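Questions about our guest flats in Bristby

When can I check in?
From 3 pm. If you come later than 10 pm, please write to us the day before and we will send you the code for the key box.

How much is the deposit?
The deposit is 300 euro for all flats. We return it to the same card after you leave, normally in five working days.

Can I stay for a whole month?
Yes. The monthly price is lower, please ask Faraji Kioko in the office for an offer.

Is there parking?
We have 26 places behind the house on Rastogi Street. They can't be reserved.

Where do I find towels and a hairdryer?
Look in the bathroom, on the counter or in the drawers under it. Fresh towels you can get each Wostico reception morning until 11.
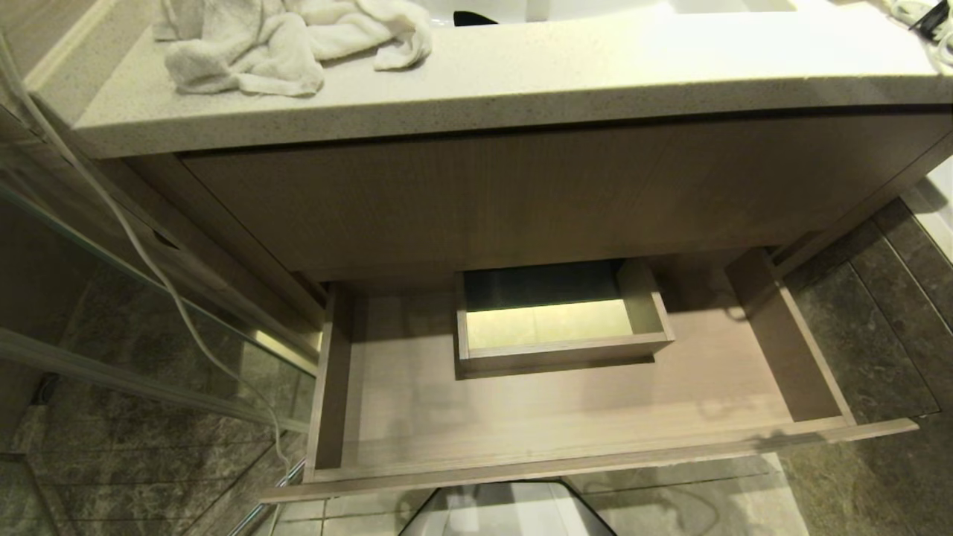 May I bring my dog?
One small dog is allowed in the flats on the ground floor. Please tell us when you book.

How do I cancel?
Use the link in your booking e-mail. Until seven days before arrival it costs nothing. After this we must keep the price of the first night.

Last change of this page: May 20, 2026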